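Unit 4: Storage and Handling of Mixed Small Goods
Notes for session 2, 11 October 2018
Tutor: Felicidad Panganiban

These notes go with the chapter on bulk containers in the Policarpio reader. Bring your bin survey sheet from last session, even if it isn't finished.

## Why we start with the bin

Most of you will work somewhere that keeps stock in open bins. At the Vadisden store there are 90 of them in the main aisle, and the picking staff spend a good part of each shift bent over one or another. The bin decides how far people reach, what they can see and how often goods get damaged, so it's worth knowing the parts and the terms before we get to layout.

**Walls.** Straight walls give the most volume for the floor area. A wall that slants in toward the bottom loses some volume but brings the goods back toward the middle as the level drops. Write down which type you have on your survey sheet, wall by wall. They aren't always the same on all four sides.

**Floor.** Check for scuffs, stains, dents and grit. Scuffing alone is normal wear. A stain should be looked at by the shift lead before the bin is refilled, and goods wrapped in paper or card should be kept out until it has been.

**Colour.** Dark interiors hide dark goods. If you have the choice, put pale items in the dark bins and dark items in the light ones. Labour costs for searching are covered in session 11.

**Marks.** Old labels, chalk and paint build up on the walls over the years. Only the current location code counts. Remove or cover anything else that could be read as a code.

## Mixed contents

A single-line bin holds one product. A mixed bin holds several, and it's the harder of the two to manage. Things settle, small items work their way down, and long items end up lying across the others. 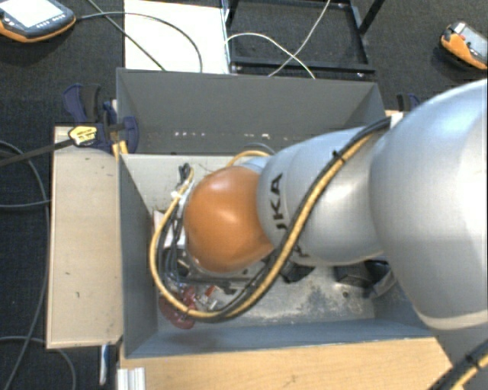 *Fig. 1. Mixed bin with a slanting left wall. Note the scuffed floor and the dark, mottled stain.*

Three rules for mixed bins, from the Gorkura handling guide:

1. Keep the level below two-thirds of the wall height.
2. Don't mix goods that differ greatly in weight.
3. Empty the bin completely at each stocktake. Topping up over old stock is how things get lost at the bottom.

Amparo Cáceres, who ran the Sitent depot before she came to teach the evening group, adds a fourth: never put anything with a loose cord or strap in a mixed bin. It tangles with whatever is beside it, and you lift out four things when you wanted one. Tie cords up or bag the item first.

## Reach

Reach is measured from the top of the nearest wall to the item, with the picker standing square to the bin. Corners are the worst case. Items against the far wall come next. For a deep bin, the usual fixes are:

- a tilting stand
- a drop-down front panel
- a false floor, raised for small lots
- access from both long sides

The false floor is the cheapest, but it does cut the volume, and it has to be lifted out for cleaning.

## For next session

Finish the survey sheet for at least two bins at your own workplace or in the practice room. For each one, record wall type, floor condition, interior colour, marks and whether the contents are single-line or mixed. Add a sketch from above with the longest reach drawn in.

Read pages 11 to 16 of the reader. The written assignment on bin layout is due in the first week of December and should be handed in on paper at the front office.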